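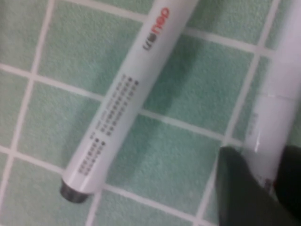
第5回　表示とラベルの文章

この回では、商品や箱に印刷される短い文章について勉強します。前回までは手紙と報告書を読みましたが、今回の文章はもっと短いです。短いですが、読むのはやさしくありません。私も日本へ来た最初の年は、洗剤の裏の表示を読むのに辞書を何度も引きました。

1. 表示の文章はどこが違うか

ふつうの文章では、書く人が長さを決めます。表示の文章では、面積が長さを決めます。細い筒の形の品物、たとえばペンの軸では、文字は長いほうの方向に並べて、小さく印刷することが多いです。そのため、書く人は次のような方法で文を短くします。

・助詞を省く。「火気の近くで使用しないこと」が「火気厳禁」になる。
・動詞を名詞で終わらせる。「直射日光を避けて保管してください」が「直射日光を避けて保管」になる。
・主語を書かない。だれがするのかは、読む人が考える。

主語がない文は、学習者に誤解を起こしやすいです。「交換不可」と書いてあるとき、部品を交換できないのか、店で品物を交換してもらえないのか、文だけではわかりません。場所を見て判断します。本体に印刷してあれば部品のこと、値札に印刷してあれば店のことと考えるのが自然です。

2. 文字の大きさと順序

表示では、名前が一番大きく、注意がその次で、会社の住所が一番小さいのが一般的な形です。しかし読む人に必要な順序は、これと同じとは限りません。薬の箱なら、飲む量を先に知りたい人が多いでしょう。

授業で使う練習用の資料は、架空の話ではなく、私が翻訳の仕事で関係した Geston 社の接着剤の説明書です。最初の原稿は102字ありました。これをラベルの幅に入れるために、20字の行を5行、つまり100字までにしなければなりませんでした。2字だけ減らせばよいのですが、これがなかなか難しかったです。最後に「必ず」を消しました。意味は少し弱くなりましたが、前に「絶対に」があったので、許可が出ました。

3. 禁止の言い方の強さ

禁止の表現には強さの段階があります。弱いほうから並べると、だいたい次のようになります。

「ご遠慮ください」
「お控えください」
「しないでください」
「しないこと」
「禁止」
「厳禁」

「ご遠慮ください」は、私の国の言葉に直訳すると「できればやめてほしい」という感じになります。けれども日本では、これは丁寧な禁止です。してもよいという意味はありません。試験の作文でこの表現を「おすすめしません」と説明した人がいましたが、それは違います。

「お控えください」と「ご遠慮ください」は、ほとんど同じ場面で使えます。ただし「控える」には量や回数を少なくするという意味もあるので、「塩分をお控えください」とは言えますが、「塩分をご遠慮ください」は変です。

4. 翻訳された表示

外国の会社の品物には、翻訳された表示がはってあることがあります。Vumlow という名前の折りたたみ棚の箱には、次の文がありました。

「子供を上に置かないでください。」

文法は正しいです。しかし「置く」は物に使う動詞なので、子供に使うと不自然に聞こえます。「お子様を乗せないでください」または「お子様が乗らないようにしてください」がよいです。前の文は大人に注意していて、後の文は子供の行動まで考えています。どちらがよいかは、棚の高さにもよります。

もう一つ、Bornow の電気ポットの例です。

「水なしで働かせないでください。」

英語の operate または work から訳したと思われます。機械については「作動させる」「運転する」という言葉もありますが、ポットなら「空だきをしないでください」という決まった言い方があります。このような言葉は規則から作ることができません。一つずつ覚えます。

5. 「など」と「等」

表示には「など」がよく出ます。「衣服など」「金属、ガラスなど」のように使います。「など」があると、書いていない物も含まれます。油性ペンの表示に「紙、布などに書けます」とあれば、紙と布は例で、ほかの物にも書けるという意味です。「紙と布に書けます」なら、ほかの物については何も言っていません。漢字の「等」は、「など」と読む場合と「とう」と読む場合があります。表示ではふりがながないので、声に出すときに迷います。どちらで読んでも意味は変わりません。

課題

(1) 家にある品物を一つ選び、表示の文を全部書き写してください。省かれた助詞を赤い字で入れてください。
(2) 3の表現から二つを選び、場所と相手がわかるように例文を作ってください。
(3) 次の文をラベル用に20字以内にしてください。句読点も1字と数えます。
「使用した後は、ふたをしっかり閉めて、小さな子供の手が届かない場所に置いてください。」

提出は12/06/2024まで、Kuzmenko 記念館2階の語学室の箱に入れてください。手書きでもかまいません。次の回は駅と電車の中の放送を聞きますので、教科書の7課の単語を先に読んでおいてください。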